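Chapter 6
Looking After the Hand

I came to hands late. My first job at Fleten was all gearboxes and grease, and I thought fingers were the easy bit. Then I was handed a Drelo with a stiff finger and spent a whole September learning otherwise!
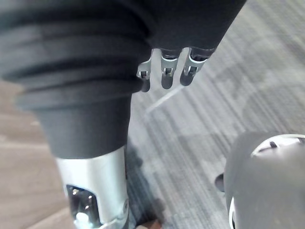
Figure 6.1 Fingers hanging below the fabric cover, with the metal joint brackets showing.

We start with the cover, as it's the part most people skip. Check the folds for grit and feel along the hem – a rucked edge can drag on a joint. I do mine every 90 hours (the Nokis manual says 200, but I'm fussy).

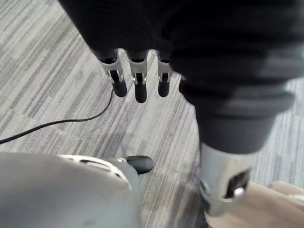 Next come the hinge pins. Power off, then move each finger by hand, slowly, and listen as well as feel. Write down anything that clicks, even once.
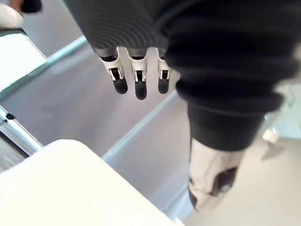
Fingertips I change at 2,000 grips, or sooner if they look shiny. Section 6.1 has the tools you'll need, and the Rangel driver set is worth borrowing if you can.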